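From: Romana Čierny
To: wivcombe-sim list
Date: March 16, 2023
Subject: Re: arm stalls after reset, mirror table

Satish Naidu wrote:
> Since the February build the arm goes dead partway through
> an episode on the mirror table. No error, joint targets just
> stop updating. 6 failures in 184 runs, all with the
> monitor in. Anyone else?

Same thing on our side, so it's not your machine. Quick notes, have to run in a minute.

Went through the logs last night. The planner does throw a collision fault, but the Kelora wrapper swallows it and the controller holds the last pose. So it looks like a stall and its really a protective stop with no message. Bad one — on hardware we'd want that loud.

Three of my failures were at step 70 exactly, right after the first approach. Zdislava thinks the monitor's collision box is bigger than its mesh. I haven't checked teh padding yet.
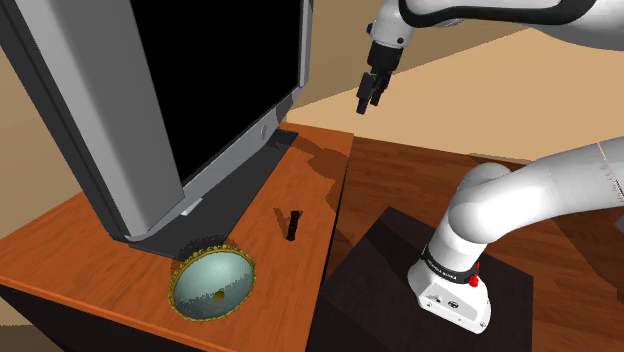

Can we keep collecting on this table while the wrapper gets fixed?
Only with the monitor pulled from the config, and throw out any episode where the joint targets freeze.

Otakar has a patch that passes the fault through, untested. Satish, could you send me one bad seed plus the full log, not the trimmed one. Please don't raise the fault threshold to get around it — tried that, it just hides the contact.

Back online after lunch.

Romana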